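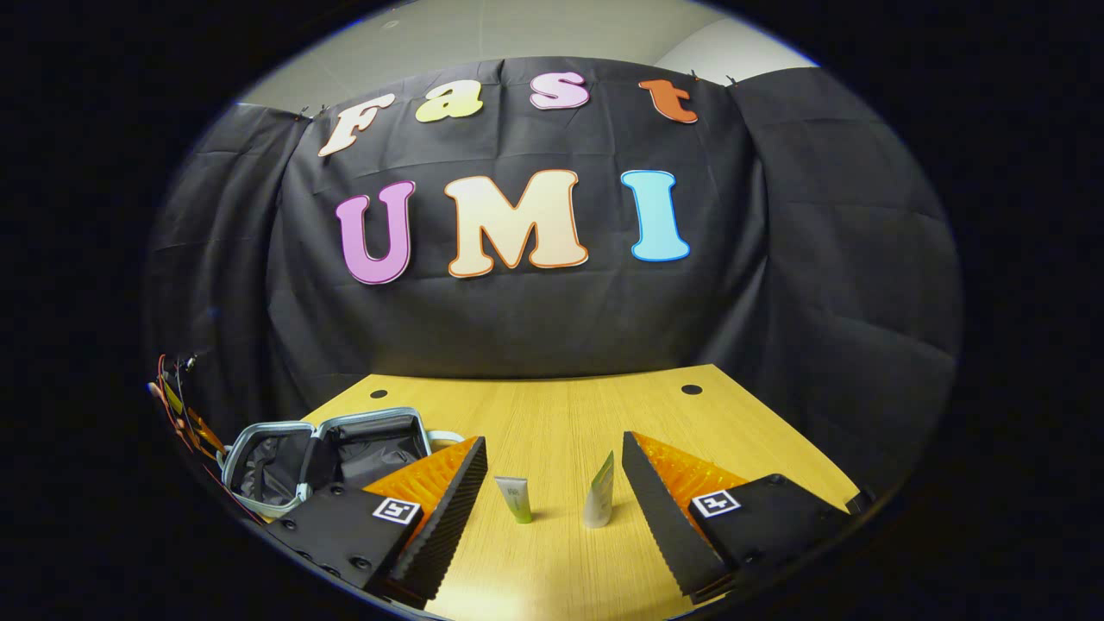

Home | Syllabus | Handouts | Readings | Contact

Handout 3: Altar Painting in Trirkthorpe

The painters' guild of Trirkthorpe required each master to submit one finished panel before opening a shop. Students should note how the Hassanpour altarpiece departs from guild practice in its use of landscape. Read the Kivley essay, page 21 onward, before the March seminar. Written responses are limited to 1,000 words.

Comments

Onyekachi Ojo: Is the Kivley essay on reserve?

Tendau: Yes, at the main desk.

Onyekachi Ojo: Found it, thank you.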